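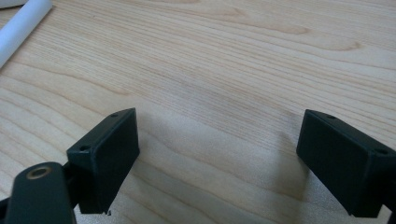
Tabletop in light wood, grain on the diagonal.

Re: Wesidano for the tenant survey

> Briseo got 1,417 replies in November with the Wesidano
> form. Their people say it paid for itself. I think we should
> sign up for Cirillo Court before the price changes.

1,417 replies from how many tenants? The write-up doesn't say, and it doesn't say whether one person could answer twice. I tried the demo last night and it let me in both times.
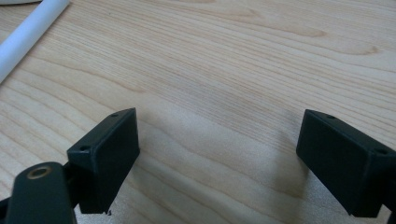
Dana Whitlock
Secretary, Como Street Tenants

We have 300 apartments. Paper slips under the door got us decent numbers for the heating survey, and the cost was two reams and an evening of walking. I'd want to see what the form does for people who don't use email - on my floor that's four households.

"Before the price changes" also bothers me. Changes to what? If someone has the rate in writing, please post it to the list. Until then I'm a no.

The laundry room hours are still open, by the way. Replies under that subject line, please.

Dana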